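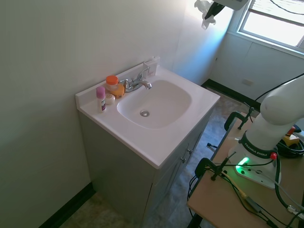 ## Évacuation du lavabo très lente, et une odeur le matin

**Gifty Atinga**

Bonjour à tous,

Je m'excuse d'avance pour mon français, je l'apprends depuis peu d'années et le vocabulaire de la plomberie est difficile pour moi.

J'ai loué en février un petit appartement à Jeltdale. Dans la salle de bains, le lavabo se vide très lentement. Quand je me lave les mains, cela va encore. Mais si je laisse couler l'eau pendant que je me brosse les dents, elle monte et il faut attendre plusieurs minutes pour qu'elle descende. Le matin il y a aussi une odeur désagréable, un peu comme de l'eau de vase ancienne. Le soir je la sens moins.

J'ai déjà essayé :

- de l'eau très chaude, deux fois ;
- le bicarbonate avec le vinaigre, laissé toute une nuit ;
- une petite ventouse achetée au supermarché, sans aucun effet.

La douche et la cuisine se vident normalement. L'immeuble est ancien mais la salle de bains a été refaite, selon l'agence. J'ai demandé un devis à une entreprise (Grivus) et ils m'ont répondu 154 euros pour le déplacement et le débouchage, sans garantie que ce soit suffisant. Avant de payer, je voudrais savoir si c'est possible de le faire moi-même, et aussi si c'est à moi ou au propriétaire de payer. Je n'ai jamais démonté un siphon et j'ai peur d'inonder la voisine du dessous — elle est très gentille mais son plafond est neuf.

Merci beaucoup pour votre patience.

---

**Nizar Khoury**

Bonjour Gifty,

Votre français est tout à fait clair. Ce n'est pas non plus ma langue maternelle, alors je vais essayer d'écrire simplement.

Si la douche et la cuisine marchent bien, le problème est très probablement près du lavabo : la bonde, le siphon, ou le petit tuyau juste après. Le plus souvent ce sont des cheveux mélangés avec du savon et du dentifrice. L'odeur vient aussi de ce dépôt, et l'eau qui reste sans bouger la nuit n'aide pas.

La ventouse ne fonctionne pas bien sur un lavabo si on ne bouche pas le trou de trop-plein avec un chiffon mouillé, quand il y en a un. L'air sort par là et toute la force est perdue. Vous pouvez réessayer de cette manière avant de démonter.

Si cela ne suffit pas, voici comment je fais chez moi :

1. Videz le dessous du meuble et mettez une bassine large sous le siphon, avec une vieille serviette autour.
2. Fermez bien le robinet. Il n'est pas obligatoire de couper l'eau de l'appartement, mais la première fois cela rassure.
3. Dévissez à la main les deux grandes bagues du siphon. Si elles sont trop serrées, prenez un gant en caoutchouc. Avec une pince on casse facilement le plastique.
4. Faites une photo avant de tout séparer, pour vous souvenir de la position des joints.
5. Nettoyez les pièces avec une vieille brosse, dans un seau. Surtout pas dans ce même lavabo ! Je l'ai fait une fois, et j'ai lavé le sol ensuite.
6. Regardez dans le tuyau du mur avec une lampe. S'il y a un bouchon, passez doucement un furet manuel.
7. Remontez, serrez à la main, puis faites couler un peu d'eau et touchez chaque joint avec un papier sec. Si le papier reste sec, vous pouvez remplir le lavabo et vider d'un coup pour tester.

Il faut compter environ 6 euros pour des joints neufs, si les vôtres sont durs ou fendus. Apportez les anciens au magasin, parce qu'il existe plusieurs diamètres et que l'on se trompe presque toujours.

Un conseil important : n'utilisez pas de soude ou de déboucheur chimique juste avant de démonter. Le produit reste dans le siphon et peut brûler les mains et les yeux. Et ne le mélangez jamais avec un autre produit.

Pour la question du paiement, en France l'entretien courant et le débouchage sont en général pour le locataire. Si le tuyau a été mal posé ou s'il est trop vieux, c'est normalement le propriétaire. Écrivez à l'agence avant les travaux, avec une photo de ce que vous trouvez. Chez moi, la pente du tuyau était à l'envers — le propriétaire a payé, après deux lettres.

---

**Mkhize**

Pareil chez moi à Grildale, c'était juste le clapet de bonde. Essayez de le tirer vers le haut ou de le dévisser, parfois il vient tout seul. Il y avait une boule de cheveux assez horrible dessous. Cinq minutes de travail, et je n'ai pas touché au siphon.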